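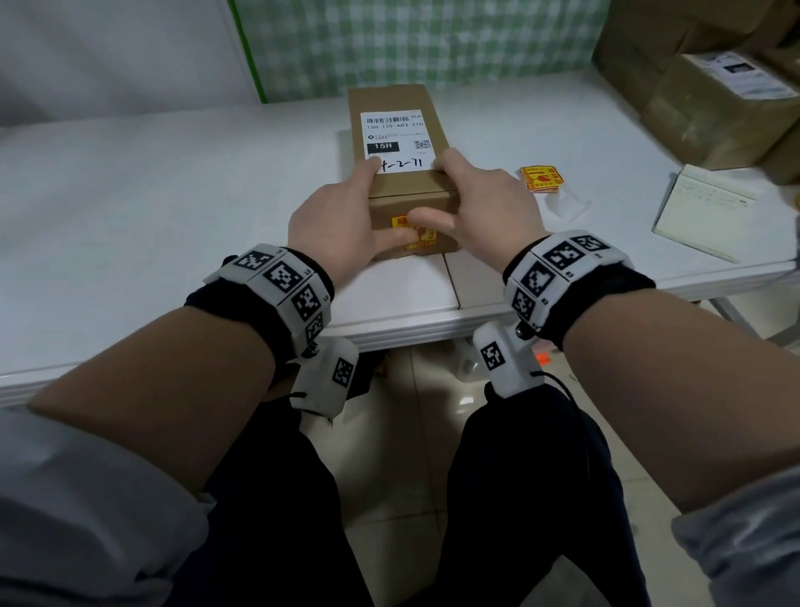
Page last changed: December (added the section on cold mornings and the note on the bigger roll)

Dellance Fragile Stickers on a Roll: Small Yellow Labels I Have Become Very Fond Of

I sell stoneware mugs, bud vases and the occasional teapot out of a back room in Badenside, and I have been through more kinds of fragile label than any sane person should have an opinion on. Orange rectangles, red arrows, a pad of polite white ones with a wine glass on them that peeled themselves off overnight. I used to write FRAGILE on the box in marker, four sides and the top, and by the end of a long packing evening my handwriting looked like it had been done on a boat.

Then I bought a roll of the Dellance ones, the yellow with the red printing, and I love them! It's a silly thing to be this happy about. They're stickers. But I pack parcels most nights of the week and a good sticker makes a real difference to how the evening goes, so here is a full review.

What you get

A roll, a cardboard core, and that's it. Mine came in a plain sleeve with no instructions (you don't need any). I bought the import version, where the warning is printed in Chinese with a broken-glass symbol beside it. There's an English version too, at a slightly higher price, and a few shop friends prefer it. I went with the cheaper one for the symbol and the color, and I've stuck with it. If your parcels travel inside the US and you want the person at the sorting belt to be able to read the words, get the English one. The material and the glue seem identical to me.

They sell single rolls, or a carton of 3,000 if you have the orders and the shelf for it. I started with a single roll and moved up to the carton for the holidays.

Size and color

Small, and I mean that as praise. The big fragile labels look impressive on a big box, but most of what I send goes out in little cartons, one mug to a box, and once the shipping label is on there isn't much cardboard left to play with. One of these fits on the lower part of the front, under the shipping label, without covering the barcode. I put mine there every time now. My old orange ones had to be wrapped around a corner, where they creased and then lifted.

The yellow is bright. Against brown cardboard it jumps out at you from across the room, and the red border helps. I keep finished parcels by the door, and I can tell with one look which ones have their sticker and which ones I forgot.

How they go on

The box matters more than I expected, so I'm going to talk about boxes for a minute. I use the Atden single-wall cartons for mugs, and the narrow tall ones for bud vases. The tall ones are great at keeping a vase upright, with a good thick pad of paper at the bottom and the top, but they do like to tip if you lean on one side.
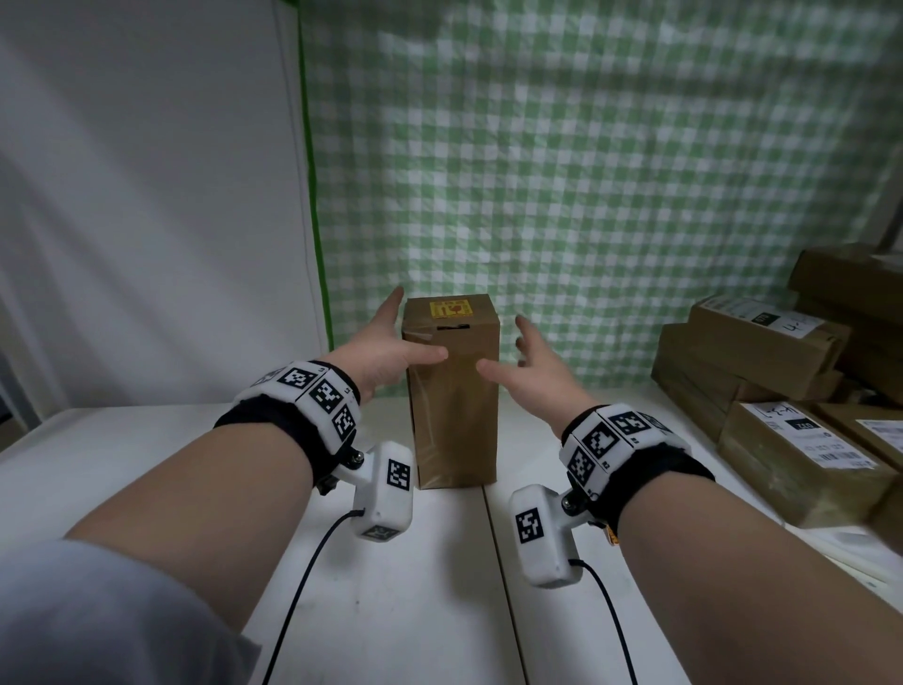 Steadying a narrow carton while you label it is a small skill, and I got it wrong for months by pushing the sticker on with one thumb and sending the whole thing skating over the tabletop. The answer is to use both hands. Come at a tall upright box from the left and the right together, fingers spread and curved the way they are above, and it has nowhere to go. I get the sticker's top edge down first, bring my other hand around to the opposite side, then smooth downward with a thumb. The Dellance glue gives you a second or two of grace before it grabs, so if it lands crooked you can lift it and try again. After that it's staying. I tried pulling one off the next day and it took a layer of cardboard with it.

I really like that little bit of forgiveness. The white ones with the wine glass stuck instantly and badly, which is a strange thing to manage, and they'd be crooked AND half off by morning.

The backing

I have short nails and dry potter's fingers, and a sticker that won't leave its backing can make me want to throw the whole roll out the window. With these you bend the backing a little at the corner and the sticker edge pops up on its own, nearly every time. The first few on a new roll are the stubborn ones. So is the last stretch near the core, where everything has been curled up tight and wants to stay curled.

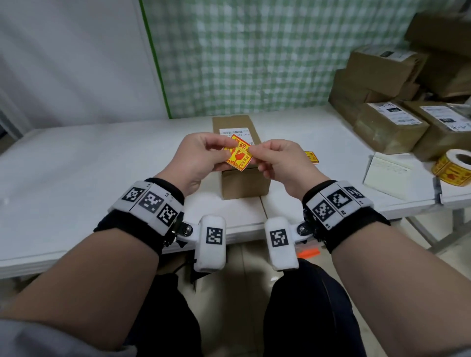
My rhythm on a busy night is to do the stickers in batches, after all the shipping labels are on, and I'd suggest it to anyone who ships more than a handful at once. I pull a bunch off the roll and make a small stack beside the box I'm working on, the same arrangement as in the photo, with the roll itself parked farther over to the right. Then it's pick one up, pinch it with both hands, thumbs and index fingers, peel, press, next box. Working straight from the roll is fine for one or two parcels. Past that the roll starts wandering, and if it gets over the edge of the table it will unspool itself across the floor with great enthusiasm.

A dispenser would fix that. I tried one meant for shipping tape, and the core of the sticker roll was too loose on it and wobbled. Dellance doesn't seem to make its own. I'd buy one tomorrow if they did!

Cold mornings

New section, now that it's winter and I've had the chance to find out. My back room is not heated until I heat it. If I come in early and start labeling right away, the glue is noticeably lazier and I have to press longer, especially at the corners. Keeping the roll in the house overnight solves most of it. Cardboard that has been sitting in the cold is the other half of the problem, so I bring in the next day's flat boxes as well.

Once they're on and pressed they hold up well. I've left a labeled test box out in the unheated porch and the sticker was still flat when I brought it in, corners and all.

Do they make anyone more careful?

I can't prove it. My shop page says I've sent out 459 orders since I switched to these, and breakages have been low, but I also started double-wrapping handles in the same season, so the stickers don't get to take all the credit. A sticker is not padding. If your mug can't survive a knee-high drop in its box, please fix the box first.

I do know that customers notice them. A buyer over on Alvarado wrote to tell me she'd opened hers on the kitchen counter instead of in the car, on account of the sticker, and that alone made me happy.

The bigger roll

I've been asked if the larger-size roll is worth it. I bought one to try on my teapot boxes. Same glue, same nice backing, and on a wide flat box it looks terrific. On anything narrow it's a nuisance and you end up folding it over an edge, which brings back the lifting corners. I'd keep the small ones as your everyday sticker and get the large only if you ship things the size of a teapot or up.

Things I'd change

The end of the roll comes without warning. A colored stripe on the backing for the last little stretch would be so helpful. The plain sleeve also doesn't close again once it's open, so I keep mine in a cookie tin to keep the clay dust off the edges. And the red printing will smudge very slightly if you have hand cream on, which I learned by having hand cream on.

Would I buy them again?

I already have, and there's another roll in the cookie tin. If you pack small boxes and you're still writing FRAGILE by hand, try a single roll before you commit to a carton. Five out of five from me, and I'll update this page if the next batch is any different.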